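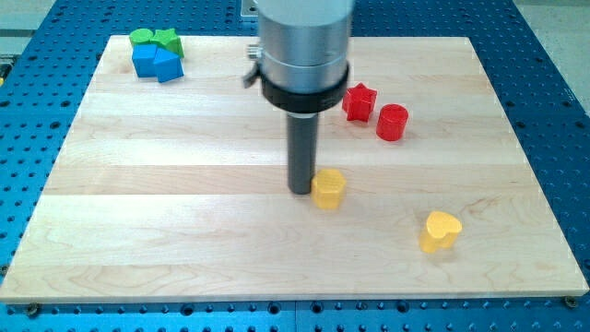
Figure 1. Maple work board on the perforated table, with yellow, red, green and blue blocks.

Haldane Sorting Materials, Progress Report to Jerix
Prepared by Mhairi Gourlay
Sunday, June 8, 2025

1. Status

The block set and the board are complete and in daily use. Printed layout cards are one month behind the schedule agreed in October. Spending is within the award. Items needing a decision from Jerix are in section 5.

2. Board

The board is maple, glued up from planks and planed flat. The first panel, made from wider stock, cupped over the winter and was withdrawn. The current panel uses narrower planks with the growth rings alternated. Flatness was checked with a straightedge along both diagonals and across each seam, and no block rocked when set over a joint.

The board is held down with screws. Screw heads are set near the corners to leave the working area clear. The table underneath has a regular grid of holes, and its border remains visible on all sides, so the board can be lifted and returned without measuring from the wall. A slight angle between board and table does not affect the layouts, which are referenced to the board edges only.

The finish is a single coat of hard wax. A second coat was tried on an offcut and rejected: blocks slid too easily and drifted out of position when the board was bumped. The grain is stronger than we would have chosen. It has not caused errors in reading the layouts, but pale yellow was dropped from the color list early on, and the yellow now in use is a deeper one.

3. Blocks

Colors are yellow, red, green and blue. Shapes shown in Figure 1 include a hexagon, a heart, stars and cylinders. Most have flat tops, so that a block can be identified by outline from above as well as by color.

The layout shown has the yellow hexagon near the middle, with the yellow heart on the near half of the board. The red star and red cylinder are at upper right. Green and blue are grouped at upper left. Tight groups of this kind are the harder case for the layout cards, as neighboring outlines are difficult to print at the correct spacing.

Himudard supplied the blocks in two deliveries. The first was accepted in full. In the second, several stars had soft points from a worn mold and were returned. Replacements have been received and checked against the master set.

4. Layout cards and budget

The card set is planned at 106 layouts. Drawings are finished. Printing was held at Zultiveck after the proof sheets showed red and green too dark to tell apart under the room lights at the lower setting. Revised proofs are due with the next shipment.

Materials spending to date is $3,030. A further $700 is committed for card stock and cutting. No transfer between budget lines is requested.

5. Decisions requested

Approval to keep the single-coat finish as the standard for any further boards.

Approval to move the card delivery date back by one month, with no change in cost.

Confirmation of whether Jerix wants the withdrawn panel retained or scrapped. It is in the rack behind the drill press and takes up a full slot.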